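Tuning contact and reset checks for a slide-panel task in simulation

This page covers the wrist-view version of the slide-panel task in Plorkthorpe: joint setup, resets, the approach controller and the success test. It assumes you have a working install, a loaded arm model and a parallel-jaw gripper. Asset import is covered on a separate page.

1. Set up the prismatic joint

Open the scene file and find the panel joint. Imported cabinets often arrive with zero damping and no friction. With those values the panel keeps drifting after the gripper lets go, and the policy learns to flick it.

Set joint friction first, then damping. Friction decides whether the panel stays where it is left. Damping decides how fast it can move while being pushed. Raise friction until a released panel stops within a few steps, then add damping until a hard push no longer slams it into the end stop.

Check the joint axis sign before going further. A flipped axis produces a plausible scene and a reward that never increases.

Give the end stops their own stiffness. If they inherit the global contact stiffness, the panel bounces off the limit and the success flag turns on and off in the log.

2. Randomize the reset

Sample three things at each reset: cabinet pose, initial panel position and arm configuration. Keep the cabinet pose range small at first and widen it once the approach phase is stable.

After sampling, step physics for 16 steps with the arm held, then read the joint position again. If it has changed, something is in penetration. Reject the sample and draw another. Log the number of rejections per reset. A value that climbs when you widen the pose range means the arm and cabinet volumes overlap.

3. Approach controller

The approach runs in the panel frame. Compute the target from the edge of the panel, offset along the outward normal, and orient the gripper so that the closing direction is parallel to the travel axis. Plan to the offset pose in joint space, then switch to Cartesian control for the last stretch.

Render the wrist view at the switch point for a handful of seeds before you train anything. You want the edge and at least one finger visible together.

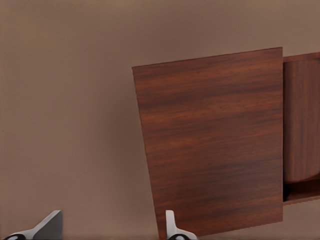 Ľudovít Hubáček wrote in to ask whether the switch to Cartesian control should be triggered by distance or by time, as his runs on the Doltesis arm stalled short of the edge when he used a timer.

Use distance. A timer only works while the pose range is narrow, and it fails without any message when the planner returns a longer path. Measure from the fingertip midpoint to the edge target and switch when the value has been under threshold for several consecutive steps. Add a timeout as a fallback, and have it end the episode with its own failure code so it does not get mixed in with contact failures.

4. Contact and push

Command velocity along the travel axis and hold position on the other two. Cap the normal force. Without a cap, small errors in the estimated cabinet yaw turn into large side loads, the panel binds, and the solver either sticks or jumps.

If the fingers slip along the face, reduce the commanded velocity before you touch the friction coefficient. Raising friction hides the yaw error and the result will not carry over to a different asset.

The perception node from Dollau publishes the edge as a line segment with a confidence value. Its output is noisy on surfaces with strong grain, where texture bands can be picked up as edges. Two settings help:

edge_min_length: reject segments shorter than the panel height at the current range
edge_axis_prior: weight segments by agreement with the known joint axis

Freeze the edge estimate at first contact. Updates after that point are computed with the fingers close to the edge and are worse than the frozen value.

5. Success test

Read the joint position, not the image. Mark success when the panel has passed the target fraction of travel and its velocity is below the stationary threshold. Testing position alone counts a panel that is still coasting.

Run 100 evaluation episodes with fixed seeds and keep the seed list with the checkpoint. Our usual regression case is seed 612, which samples a wide yaw and an almost closed panel. If it passes with the force cap active, the remaining failures are normally in perception.

6. Export

Write episodes with the Nanayakkara exporter. Turn on the flag for joint state at physics rate. The default stores it at camera rate, which is too coarse for locating the contact step afterwards.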